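Date: Oct 30, 2021
Subject: Re: [arms-bench] Satano fingers vs. the Henow pair, soft goods

Somebody on the list wrote:

> Before I spend money on another set of fingers, has anyone tried the
> tapered Satano ones on cloth? The Henow pads are fine on boxes and
> hopeless on anything that folds. Also curious if you are still on the
> Govitar controller or gave up and went back.

Still on the Govitar. I threaten to leave it every January and then remember how long the setup took.

As for cloth, I ran bags, the worst thing I could think of. Each finger set got 107 tries on the black marble top, which I can't recommend to anyone who owns a dark bag or dark fingers. The rule was simple: pick it up by a strap, hold it for 13 seconds, put it down. Grabbing a fistful of the body didn't count, however proud the arm looked.

The list of what went under the fingers:

1. Canvas tote, William Morris print, green handles. The straps lie across the front of the bag, so you have to close on webbing and leave the flowers alone. Satano got the strap 24 more times than Henow did. Most of the Henow misses pushed the strap flat and then closed on air with great confidence. 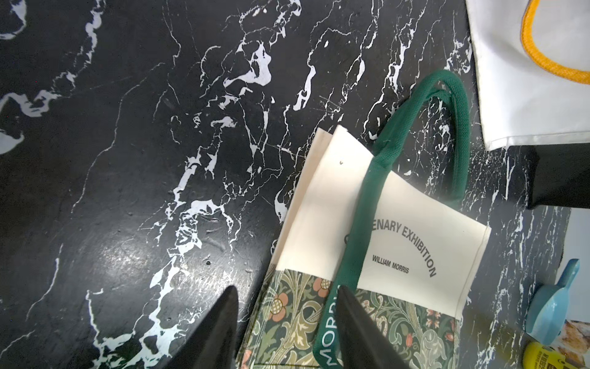 2. Black fabric bag, soft and slightly fuzzy, with a thick strap and a narrower one. Black on black marble. The wrist camera has opinions about where the bag ends, and they change. I raised the exposure until the white veins in the stone started getting picked as straps, then lowered it again and accepted my fate. The thick strap is easy for both sets. The narrow one is a coin toss with Satano and a donation with Henow.

The second arm stays powered for all of this, parked or reaching in from the far side, because the Gounder mount won't let me home one arm without the other. It does mean two cameras' worth of logs.
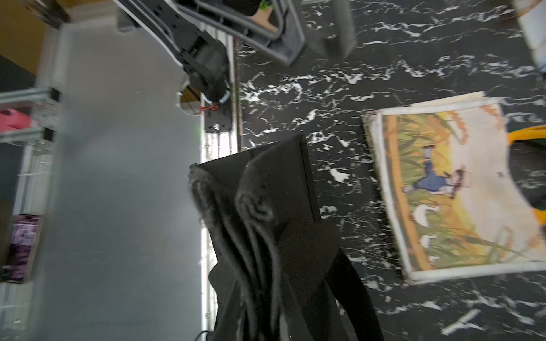 I kept the clutter on the table for every run, on the grounds that a clean table flatters everybody. If you want to compare numbers, please do the same, and say which strap you were going for. The last batch posted here left that out and we argued for a week about nothing.

One caution on the Satano tips. They're pointed enough to snag a loose weave if you come in low. I set the floor height a little higher and lost a few picks, and the canvas and I are on better terms.

Logs are 954 MB zipped. I'll put them wherever the list archive will take them. Can anybody tell me if the Govitar force limit is per finger or for the pair? The manual says both, on facing pages.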